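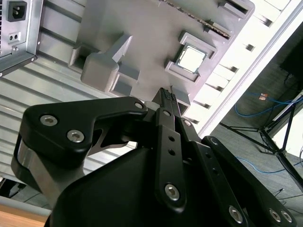 Home | Course Notes | Lab Hours | Safety Sheets | Contact

Unit 7: Good Practice for Small-Part Insertion on the Board Trainer
Notes by Judit Erdős, last revised 2018-01-29

Welcome back, everyone, and thank you for the thoughtful write-ups from Unit 6 (I read every one, even the very long ones!). This unit is where we slow down and talk about rules, and I know that sounds dull, but I promise the rules make the bench a much nicer place to spend an afternoon.

Let's start with the space. Before you enable the arm, walk once around the station and look at the floor as well as the table. Cables get moved between sessions, and one that was well out of the way this morning may be right where you plan to stand. Tell your partner out loud that you're about to enable, and wait for an answer. A nod doesn't count, I'm afraid, as your partner may be nodding at something else entirely.

Next, the grip. Take hold of the part by its body and keep the fingertips off any pins or contacts. Close slowly, pause, and look at the part from 2 sides before you lift. If it's sitting crooked in the fingers, put it down and pick it up again. Please don't try to straighten it by pressing it against the tray. The trays are printed, and the thin edges around the cutouts chip more easily than you'd think.

For the approach, we use the Tukero jog settings on the card at each station. Drop to the slow setting before the part reaches the tray, and stay there until you've backed away again. If you feel tempted to speed up because the last run went well, have a sip of water (away from the bench, please) and then carry on slowly.

Force limits: the class limit is 63 percent of the station maximum, set in the Vass panel. Only an instructor changes it. After four failed tries in a row, stop, open the log, and write down what you saw before you touch anything, including the camera angle you were working from. A wrist view is wonderful close up, but it can make a tilted part look perfectly square, so check from the side too.

Fingers and screws: check the gripper's screws by eye at the start of each session. A loose one goes on the fault sheet, and the station stays off until it's been signed for.

Reading for next time: the Storkuvow handout, first half only.

Comments

mpatel_lab: Is the limit the same for the June makeup session?

J. Erdős: Yes, same limit, same card. Bring your log!

tomasz: The pause before lifting helped us a lot. We'd been rushing it.

corner_bench: Does the Mundis station use the same fault sheet?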